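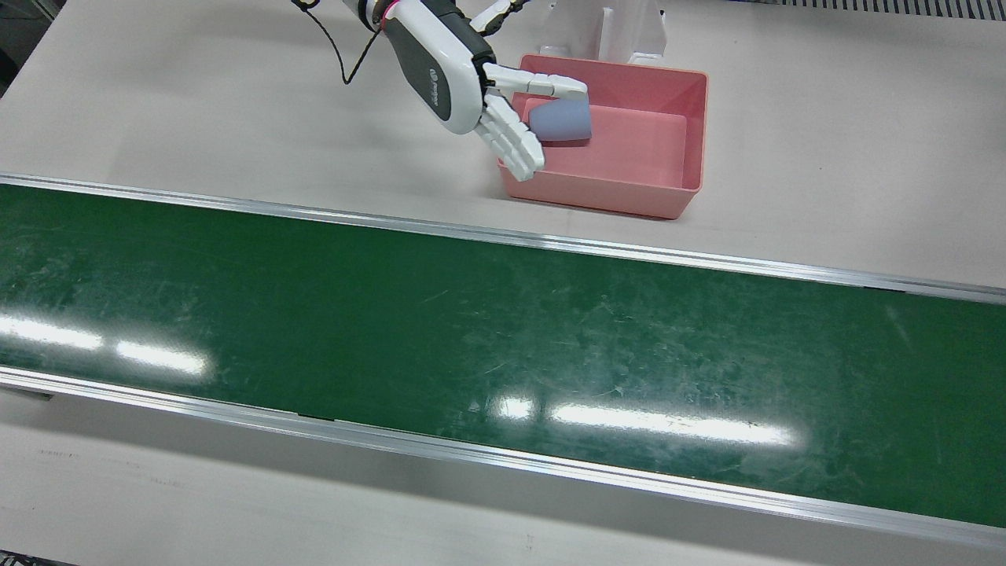
Search jobs, towns, keywords

Part-time dish room and counter help wanted, Gollinness Lunch Hall

Need two people asap. One for dish room, one for front counter. Could be the same person some days if you don't mind switching.

We're the lunch place on Dresia Street, next to the old Sarıgül bakery. Soup, sandwiches, rice plates, pie when there's pie. Busy from 11 to 2, steady after that, closed by 4. No nights. No, really, we don't do dinner, please stop asking.

Dish room: scrape, rack, run the machine, put away. Mop at close. You'll be on your feet the whole shift and it gets hot back there in July. Rubber mats are new. Gloves and aprons we supply, shoes you supply, closed toe, no canvas.

Counter: take orders, ring up, call numbers, wipe tables, refill the coffee. Register is a Fasto, easy, you'll have it in a morning. Need to be ok with regulars who want to talk while there's a line out the door.

Hours: 9:30 to 4:30, three or four days a week. Tell us which days you can't do. If you have school or kids we can probaly work around it but we need to know up front, not the night before.

Pay: hourly, goes up after the first month if we're both happy. Counter tips split evenly with the kitchen, dish room included. Paid every other week. One free meal per shift, sit down and eat it please.

Must have:
- can lift a full bus tub
- can get here by 9:30, the number 4 bus stops across the street
- food handler card, or willing to get one in the first two weeks (we pay the fee)
- 18 or over for dish room, 16 ok for counter

Nice but not needed: a second language, some knife work, experiance with a slicer.

Don't need a resume. If you have one, fine, bring it. Otherwise write your name, phone, days you're free and the last place you worked, even if it was mowing lawns. One reference, not a relative.

To apply: come by after 2:30 and ask for Antigoni Kouris. NOT during lunch. If she's on the phone with the produce people just wait, have a coffee. Or leave a note in the box by the door marked "jobs". We call everybody back, might take a few days.

Trial shift is paid, same rate. Starting as soon as we find you.

Dish room spot is the urgent one. Last guy moved away and we've all been taking turns, badly.

Please share, esp. if you know somebody who did this kind of work before and wants daytime hours

393 shares
4 comments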